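Laundry on the Bed: README

Hi, and thanks for downloading this. The set covers one very ordinary chore: clothes get spread out on a bed and sorted or folded there. I put it together because most of the folding material I could find uses a nice flat table, and I don't own a nice flat table. I have a bed, like most people!

What's in the folder

There are 2032 stills, split into nine subfolders, one per round of laundry. Each subfolder has a plain text file with my notes on the clothes (mostly dark stuff, I'm afraid – my closet is what it is). Filenames start with the round number, so sorting by name keeps things together.

The bedding matters more than I expected when I started. A pale sheet under black cloth gives you an easy outline, but the sheet has creases of its own, and some of them are longer and bolder than anything in the clothes.

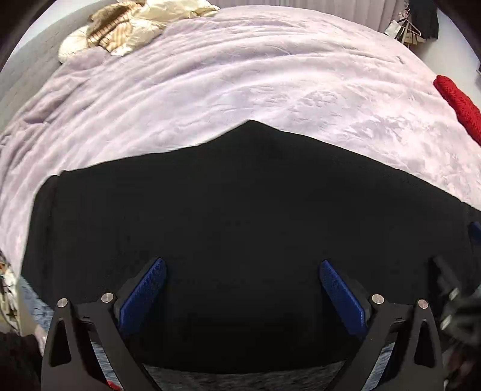
How I labeled things

I kept the labels simple: "garment", "denim", "bedding", "background". If I couldn't tell what a black piece was from the still alone, it's just "garment", even when I knew perfectly well which shirt I'd put down. Cloth hanging over the side of the bed still counts as part of the piece. Creases in the sheet are bedding, always, including the bunched-up ones that look like they want to be something else.

Denim got its own label after some 100 stills, when I noticed how often it ended up next to something black. The walls and curtain go under background.
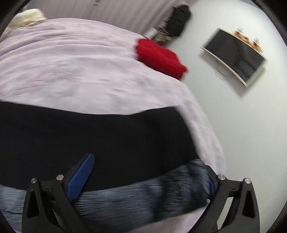

Words and labels: Villads Eskildsen
Second pass on the labels: Huw Morris

Known problems

Plenty of stills are blurry. I left them in, and you can filter them with the "blur" column in the index if they bother you. Black on black is rough too: Huw and I disagreed on where one piece stopped and the next began more often than I'd like, and in those cases I kept his version.

Round 4 has fewer stills than the others. The index skips from 1000 to 1002 – there's no missing file, I just can't number things.

If you find a wrong label, send me the filename and what you think it should be.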